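Visit Report: Household Handling Open Day at Werkurel
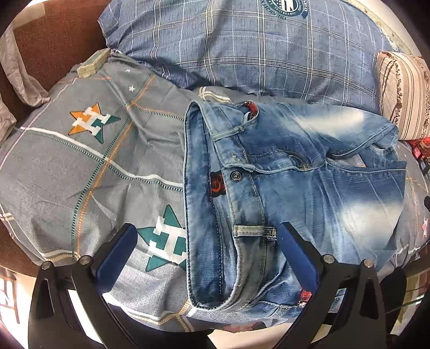
Blue denim jeans on a printed gray sheet, with the gripper jaws open at the waistband.

In September, members of our Domestic Services section attended the open day held by Werkurel at its test facility. The purpose of the visit was to assess whether machines are ready to take on routine laundry work in the residences we manage. The section last looked at this question when the linen contract was renewed, and the earlier assessment was limited to washing and drying equipment.

The program opened at 9:30 a.m. with an introduction by Zdislava Tóth, head of household applications. She explained that the company has stopped demonstrating towels to visitors. Towels are flat, have four corners and behave in much the same way each time they are picked up. Clothing does not, and trousers were chosen as the main subject of the day.

Jeans present several difficulties at once. The waistband is stiff and the legs are not. The metal button, the belt loops and the thick seams each respond differently when pinched between two pads. A belt loop offers an easy hold, but lifting by a single loop turns the garment and lets the legs fall across each other. Ms. Tóth stated that choosing where to take hold remains harder than closing the gripper. Patterned bedding adds to the problem, as printed lines and stars can be mistaken for the edge of a garment.

Much of the morning was given to the hand-held grippers with which staff perform the task themselves, so that the movements can be used to train the folding system. Members of our group were invited to try one. Most found that folding a pair of trousers with two narrow pads took far longer than folding by hand, and that smoothing the cloth afterward was the most awkward step. The company holds 3810 recorded folds to date, of which 308 are of denim.

The automatic system, named Vorik, was shown after the midday break. It was given 17 garments from a mixed basket and folded 15 of them to the standard posted beside the table. The two failures were a pair of trousers with one leg inside out and a child's shirt that was picked up together with a sock. An attendant corrected both by hand. The system worked steadily and quietly, but at a pace well below that of our own laundry staff.

A smaller display by Stellis covered the sorting of clean linen by size. Only sheets and pillowcases were handled, and the items were fed in one at a time. A shelf-stocking unit from Šťastný was also on view but was not running during our visit.

The section's assessment is that flat linen could be considered for a limited trial at the central laundry. Personal clothing should remain with staff for the present. Questions on maintenance costs and on the space required beside the folding table have been sent to Werkurel in writing, and the replies will be attached to this report when received.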